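March 28, 2018
By the Sindcombe Cell Maintenance Group

3. Keeping the Cell in Calibration

The Perner cell has two arms that share one wooden table, and most of our upkeep comes down to making sure they still agree on where that table is. Both arms bolt to slotted rails, and the rails are a joy to work with: an arm can be slid, squared and clamped again in a few minutes. The price is that a clamp can creep. Over 442 hours of cloth sorting we logged every bolt we touched, and the clamp bolts at the arm bases needed attention far more often than anything inside the arms themselves. We now check them every 60 hours, with the arms parked and the power off, and mark each head with a paint pen so that a turned bolt shows up at a glance.

Camera alignment comes next. The wrist view and the fixed views are each matched to the tabletop with a printed target, and we then run a short sorting session before signing off on the result. Figure 4 shows the cell with cloth on the table.

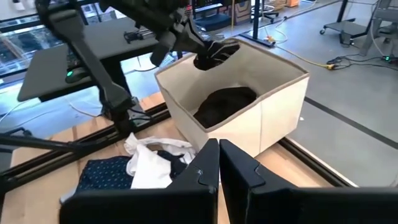
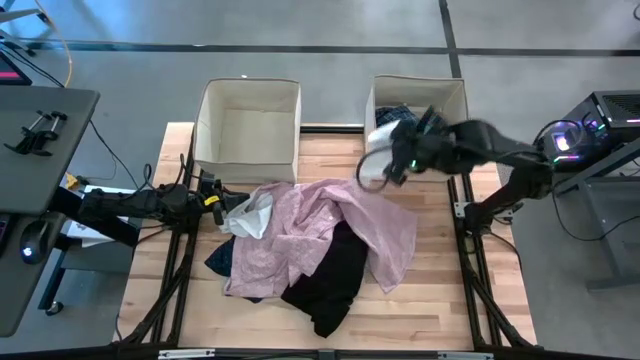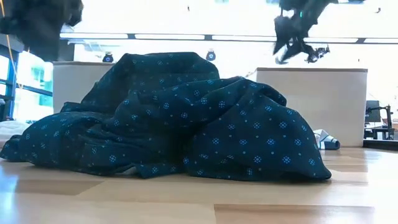
Figure 4. Views of the sorting cell, all with patterned dark cloth on the wooden table.

Cable routing turned out to be the most rewarding part of the whole job. In December we lost the left arm three times in one week to a connector that had worked itself partly out of its socket, and each restart meant homing both arms again. The Kaewsai harness we fitted afterward leaves more slack at the shoulder and holds the plug with a screw collar – a tiny change, and we have not had a dropout at that joint in the time covered by this paper. Slack has to go somewhere, though. In the second view of Figure 4 the black cables loop up above the joints of the left arm, and a loop like that is what we look at first during an inspection: we move the arm by hand to both ends of its reach and watch for any point where the cable pulls tight or rubs on the rail. A loop that passes gets a strip of tape at its crown, so the next person can tell if it has shifted.

Fingertips are swapped in pairs, even when only one is worn. We tried replacing single tips early on and found that the grip drifted to one side on thin fabric, enough to drop a sleeve halfway to the bin. Perker tips go on with two screws and a dab of thread locker, after which we close the gripper on a paper strip and tug. If the strip slides out on either side, the tips come off and the seats are cleaned again. The full routine, from bolts to tips, is listed in Section 4.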